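Search this blog

Type and press enter

Two grippers, one drinks cabinet

3 June 2021

Print this post | E-mail this to a friend

I have been putting off this post since March, when the second gripper arrived. I now have enough hours on both of them to say which one I would keep.

The arm is the same in both cases, a secondhand Tremblay with a reach of 800 mm. The first gripper is the Pumska, which I have had on there for over a year. The second is the Furkham, which costs more and weighs more. Both are two-finger parallel types and both run off the same controller, so swapping them takes four bolts and one connector. The wrist camera stays with the arm.

The test is picking drinks bottles off a shelf and putting them back. I chose it because bottles are round, slippery, close together and cheap to drop. I also wanted glass doors in the way, because the camera has to deal with them in any real shop or kitchen.

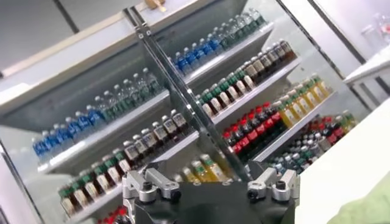

Finger width turned out to matter more than grip force. The Pumska fingers are thin and will go into a narrow gap, but they flex, and a full bottle swings when the arm speeds up. The Furkham fingers are stiff and hold a bottle without any swing. They are also thick enough that they need clear space on both sides of the cap. With rows standing shoulder to shoulder like the blue-capped ones on the upper shelf, there isn't much of that. I ended up going in from above and taking the bottle by the neck, which works with either gripper but leaves very little height under the next shelf.

I ran 202 picks in all, split evenly. The Pumska dropped more bottles in transit. The Furkham knocked over more neighbors on the way in. If I count a knocked neighbor as a failure, which I do, they come out close to even, and the Furkham is slower because I had to add a pause before closing.

The camera gave me more trouble than the fingers did. Reflections on a glass door confuse the depth reading, and clear water bottles are bad even with no glass in front of them. Dark bottles with a white label were the easiest to find. Colored caps helped a lot. I changed the detection to look for caps first and bottle bodies second, and the misses on clear bottles dropped by half.

The controller software is Traltinon, the free version. It has one annoying habit, which is that it forgets the tool offset when you restart it. If you swap grippers often, write your offsets on a piece of tape and stick it to the arm. The Pumska needs 130 mm on mine. I once loaded that number with the Furkham fitted and drove the fingertips into a shelf edge. No damage except a scratch.

For now the Pumska is going back on. The flex can be dealt with by slowing the arm down near the end of each move, and I have no cure for thick fingers short of machining new ones. I may try that over the summer if I can find some aluminum bar at a fair price. The Furkham goes in its box until I have a job with heavier parts and more space between them.

Filed under: Workshop, Robot arms, Grippers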